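Rilholm靴仕上げ工場 見学報告
双腕セルによる靴紐処理工程の自動化と作業者配置の変化

1. 見学の目的

靴の組立ラインは、裁断、縫製、底付けまでの機械化が比較的進んでいる一方で、底付け後の仕上げ工程は人手に頼る部分が大きい。紐通し、紐の仮結び、検査、箱詰めは、多品種で一品ごとの姿勢が揃わず、専用機を入れても段取り替えに時間を取られる。今回の見学では、Rilholmが仕上げ棟に設けた双腕セルの試行状況と、それに伴う作業者の職務の変化を中心に聞き取りを行った。訪問は9月、午前10時から昼休みを挟んで午後2時過ぎまでである。

受付で静電気対策の上履きに履き替え、縫製棟の中央通路を抜けて仕上げ棟に入る。縫製棟は従来どおりの配置で、ミシンの列に大きな変更はない。仕上げ棟は検査台の照明が更新され、床の通路表示が引き直されていた。旧い表示の跡が残っており、検査台の列が以前より壁側に寄せられたことが分かる。

2. 対象品と数量

試行の対象はキャンバス系のローカットに限られている。仕上げ棟全体の処理数は1日2000足、そのうち紐の仮結びまでを済ませて出荷する品番が1000足で、残りは紐を別袋に入れて同梱する。セルが受け持つのは仮結び品の一部であり、現時点ではライン本体から切り離して運転している。前後工程との受け渡しは台車で行う。コンベヤとの接続は次年度以降の検討事項とのことであった。

3. 双腕セルの構成

セルは三方を淡い灰色の板で囲った箱形の作業空間で、手前側に2本のアームが据えられている。アームは手前のレールに固定され、木目の天板に置かれた靴に左右から届く配置をとる。天板には位置決め治具がない。治具を使わない理由を尋ねたところ、品番ごとに治具を起こす費用と保管場所が、過去の専用機で最も負担になったためという回答であった。
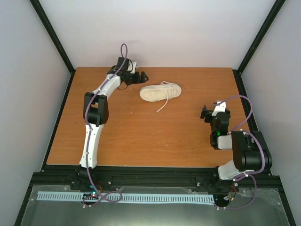 仕上げ工程技術報 第10号

靴は横倒しの姿勢で置かれることもあり、紐の端が天板の上に長く伸びた状態から作業を始める場合もある。人であれば無意識に紐をたぐって持ち直すが、アームの場合は紐のどこを把持するかを毎回決めなければならない。紐は形が定まらず、靴と同系色のものでは輪郭の抽出も難しい。担当部署では、把持点の選択を規則で書き下す方法を一度試みて中止し、現在は作業者が遠隔で操作した動作の記録を学習に用いている。

ケーブルは紫色のものがアームに沿って配線され、白い小さな留め具で止めてある。手首付近では余長を大きく取り、上方に弧を描かせている。保全側の説明では、この余長を詰めると手首の旋回時に張力がかかり、コネクタ部の接触不良につながる。逆に長すぎるとグリッパの動作範囲に垂れ込む。適切な長さは運転しながら決めており、図面には範囲だけを記載している。試作段階の設備としては妥当な扱いだが、台数を増やす場合は長さと固定位置を標準化する必要がある。

制御ソフトウェアはPlukville製、動作記録の管理にはChareonsukのサーバを使用する。両者の時刻同期にずれが出る不具合が夏に続き、記録の一部を破棄したという。対策として始業時に同期確認を行う手順が加えられた。確認は作業者が実施し、結果を日報の所定欄に記入する。

4. 作業者の職務の変化

仕上げ棟では、紐の処理を担当していた作業者のうち2名がセル専任となった。業務は次のとおりである。

・遠隔操作による動作の教示
・記録の可否判定
・停止時の復帰操作
・靴の供給と取り出し

教示の担当者は、紐処理の経験が長い者から選ばれている。操作装置の習熟にはそれなりの期間を要したが、ロボットの操作経験を持つ技術者に紐の扱いを教えるより早かった、というのが工程管理側の見解である。この点は当方の事業所での人選にも参考になる。

聞き取りで繰り返し出た話題は、身体負荷の質が変わったことである。従来の紐処理では親指の付け根と手首の痛みの訴えが多く、絆創膏とテーピングは班の消耗品として購入されていた。セル専任者では手指の訴えが減った代わりに、目の疲れと肩の張りが挙がる。教示は連続50分を上限とし、その後は供給作業に回る運用をとっている。上限の根拠は試行中の申告に基づくもので、測定値ではない。休憩の取り方については、検査班と時間帯がずれるため昼食を一緒に取れなくなったという不満も聞かれた。

評価制度の扱いは未決である。従来は処理足数が手当に反映されていたが、教示作業では足数が実績を表さない。試行期間中は直前3か月の平均額を保障しているものの、期間終了後の算定方法は示されていなかった。作業者側の関心は設備の性能よりもこの点に集中しているように見受けられた。労務担当からは、記録の採用率を指標とする案があるとの説明を受けた。ただし採用率は品番の難易に左右されるため、そのまま個人の評価に使うことには無理があると考える。

5. 運転の状況

午後は通路側からセルの運転を見た。

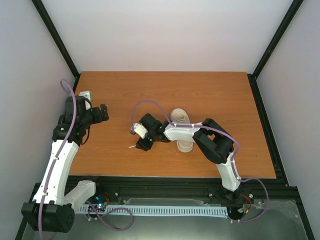
Prorkik

右のアームは靴の上をまたぐ形で左へ伸び、グリッパの一部を天板に向けて下げていた。左のアームは天板の左端の上にあり、両者の間は開いている。この姿勢では前腕が靴の中央を覆うため、上方からの視野だけでは甲の部分の紐の一部しか確認できない。手首側にもカメラを設けるかどうかを質問したところ、遮蔽は開発側も課題と認識しており、視点の追加と動作経路の変更を並行して検討しているとのことであった。

左右のアームの干渉回避は、作業領域を区切る方式と、相手の位置を見ながら譲る方式の両方が試されている。前者は安全側だが、結びの動作では両手が近接するため使えない。教示担当者によれば、近接時には操作する側も無意識に速度を落としており、その減速が記録にも残る。サイクルタイムの短縮を急ぐと、この部分を切り捨てることになりかねない。

処理時間は手作業に及ばない。仕上げ班の熟練者と比べると差は大きく、能力増強を目的とした設備としては評価できない段階にある。工場側もその点は認めており、当面の目的を夜間の少量処理と、退職者の技能の記録に置いている。技能の記録という目的については、記録された動作が人の教育にも使えるかどうかをまだ検証していない。

停止時の復帰は、停止の確認、囲いの手前からの靴の除去、原点復帰、再供給の順で行う。以前は復帰に技術部門の立会いを要したが、現在は専任者の判断で実施できる。この権限の移管により、待ち時間が短くなっただけでなく、停止原因の記載が具体的になったという。日報を見せてもらうと、初期の「紐不良」という一語の記載が、後半では把持した位置や靴の向きまで書かれるようになっていた。

6. 所見

当方の事業所に同種のセルを導入する場合、次の点を事前に決めておく必要がある。

(1) 教示担当者の手当の算定方法。試行開始前に本人へ文書で示す。
(2) 復帰操作の権限範囲と、技術部門を呼ぶ条件。
(3) ケーブルの余長、固定位置および点検周期。
(4) 破棄した記録の数と理由を残す様式。
(5) 専任者と他班の休憩時間帯の調整。

設備そのものの仕様比較は、今回の見学範囲では十分に行えなかった。安全距離の考え方と非常停止の系統については資料の提供を依頼してあり、受領後に補遺として回覧する。見学時の配布資料は生産技術課の共有棚に置いた。閲覧は棚の前で行い、持ち出す場合は貸出簿に記入のこと。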